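Didik Bench Goods
Home > Bench tops and surrounds > Tallwood top with Asier three-wall surround

Tallwood Bench Top with Asier Surround
Item 3671
$400 for the set (top, three walls, posts and side rails)
In stock, packed flat in two boxes

I've been selling the Tallwood top for a while now and it's still the thing I get the most mail about, so I've rewritten this page to answer as much of it as I can in one go. If you've read the old version, the price hasn't changed and neither has the top. The surround is the newer one, with the paler walls.

So, what is it? A flat rectangular wooden work surface with a warm orange-brown finish, and three light-colored walls that stand up around the back and sides. The front stays open. You set it on whatever bench or stand you already own, and you get a tidy little work bay for small flat things: phones, mostly, if my customers are anything to go by, but also game cartridges, watch parts, cards and stamps (hello, stamp people, you write the longest emails and I love them).

I started using one myself for sorting old phones. I buy them in mixed lots, and before this I was doing it all on a dark desk, which was a terrible idea with black phones! You set one down, look away, and it's gone into the background. On the orange-brown wood a black phone stands out right away, and if it has a light or silver edge you can see which way up it's lying without bending down. 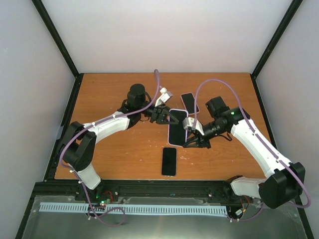 Tallwood top with three black phones laid out on it, Asier walls behind.

The finish and how it wears

Let me be upfront about the surface, as this is where most of the questions come from. It's real wood with a real finish, and it will pick up marks. You can see small white marks and scuffs scattered over the top in the photo up there, and that's what I'd expect from a working bench. Mine has plenty. They don't catch a fingernail and they don't snag a cloth, so I leave them be most of the year, and then in April I do a proper cleanup with a tin of Tan.

Tan is the paste we sell for these tops. A little goes a long way (please don't do what I did the first time and spread it like butter). Rub it on along the grain, leave it while you have your lunch, and buff it off with something soft. It evens out the color nicely. Deep gouges are another story, and for those I'd sand first.

Things I've spilled on mine without trouble: coffee, tea, rubbing alcohol in small amounts. Things I'd keep well away: acetone, strong adhesive remover, and anything straight off a soldering iron. If you're doing hot work, put a mat down. I don't sell a mat. Any decent silicone one from a hardware store will do.

The grain is fairly fine and light, and I picked it for that reason. A bold, stripy grain looks lovely on a dining table but it's a pain when you're trying to find a tiny screw. Every top is a little different, so if you order two to run side by side, drop me a note at checkout and I'll go through the stack for a close pair. I won't promise twins! 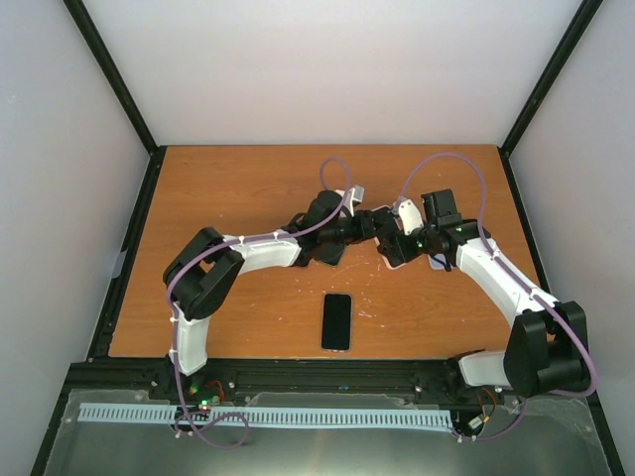

The orange-brown finish and light grain.

The Asier surround

You can buy the top by itself, and a fair number of you do, but I think the walls are what make it nice to work at. They stop things sliding off the back. They also block out whatever mess is behind your bench, and in my case that's a lot of mess.

The walls are a plain pale shade. Depending on your bulbs they'll look gray, or nearly white, or they'll have a faint lavender cast in cooler light. People have written in asking whether they got the wrong color and so far it has been the lighting every time. Try a warmer bulb before you pack them back up.

The black posts go at the rear corners and hold the back wall to the side walls. Black side rails run along the left and right edges of the wood. I get asked if the rails can be left off, and yes, they can, but the side walls will wobble if you bump them, so I'd put them on and forget about it.

On lighting: a single lamp of 2000 lumens overhead is plenty. The pale walls bounce a good bit of light back down, and with anything much brighter I start to get glare off glass screens. If you do get glare, move the lamp forward a touch before you start shopping for a new one.

Cables are the other thing. With the front open you can bring them in low over the front edge, or up and over from above. I use colored cables so I don't lose track of what's plugged into what, and purple shows up well against both the wood and the walls. There are no holes in the back wall and I'd rather you didn't drill any, although I know at least a couple of you have (it voids the returns policy but I'm not going to come around and check).
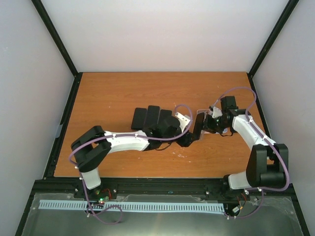 Pale walls on three sides, with the black posts and side rails.

Putting it together

Plan on an unhurried half hour the first time. You'll want a screwdriver and somewhere clear on the floor.

1. Lay the top face up on your bench with the better-looking long edge toward you. There isn't a right or wrong edge, just pick the one you like.

2. Fit the side rails. Leave the screws a bit slack for now.

3. Stand the back wall up and slide the posts on at the corners. A second pair of hands helps here, or lean the wall against something heavy.

4. Drop the side walls in, nudge everything square, then go around and tighten the lot.

5. Wipe the top down with a barely damp cloth. There's always a little dust from the packing.

If a side wall won't seat, loosen the post on that side by a turn and try again. Please don't hammer it. I've had one back with hammer marks on it and it made me sad.

How I lay things out on mine

This is just my way, so take what's useful. I keep the phone I'm working on in the middle of the top, lying face up with the long side pointing away from me. The next one goes behind it toward the back wall, and the finished one comes to the front where I can grab it and bag it. That's the whole system. I tried trays for a while and gave them up; they ate all the space and I kept knocking them.

For checking the narrow sides (buttons, ports, that hairline gap where a battery has started to swell) I stand the phone on its long edge in the middle of the bay. Phones don't like staying that way by themselves, so it needs holding or propping the whole time. The wood has a touch more grip than a glass or metal top, and that does help, but I wouldn't trust it with a phone I cared about. With the walls a plain pale color behind it, a bent case is really easy to spot from the front.

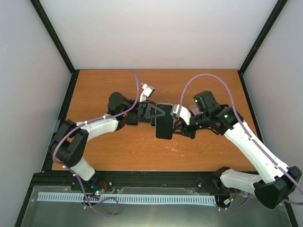

What's in the boxes

Box one: the Tallwood top, wrapped, with corner protectors.
Box two: Asier back wall, two side walls, posts, side rails, a bag of screws and a printed sheet that says much the same as the steps on this page, with fewer opinions.

Tan paste isn't included. Add it from the finishes page if you want it. You don't need it right away, the top comes ready to use.

Spares and extras

Asier wall set without the top: item 1369
Replacement screws: free, just ask, I have a drawer full
Single side wall: email me and I'll see what's on the shelf

Things people ask

Can I flip the top over when one side gets tired?
You can, but the underside isn't finished to the same standard. Give it a light sanding and a couple of rounds of Tan first.

Will it fit my bench?
Send me your bench depth and I'll tell you straight. It can hang over a little at the front, but I don't like it hanging over at the back, where the weight of the wall sits.

Do you do a darker wood?
I did a small run once and they sold slowly, and then I had black screws disappearing on my own one, so no, not at the moment.

Can I clamp things to the front edge?
Yes! Use pads under the clamp jaws or you'll dent the wood. The front is the right place for it. Don't clamp to the walls, they're there to be a backdrop and a fence and they're not built to carry weight.

How do I clean the walls?
Soapy water on a soft cloth. Pencil comes off with an ordinary eraser. Permanent marker mostly doesn't, sorry.

Shipping and returns

Orders in before noon go out the same day. The boxes are heavy and awkward, so if you have stairs, tell me in the order notes and I'll pass it on to the driver. Returns are fine within 30 days as long as it hasn't been drilled, and please keep the corner protectors until you're sure you're keeping the top.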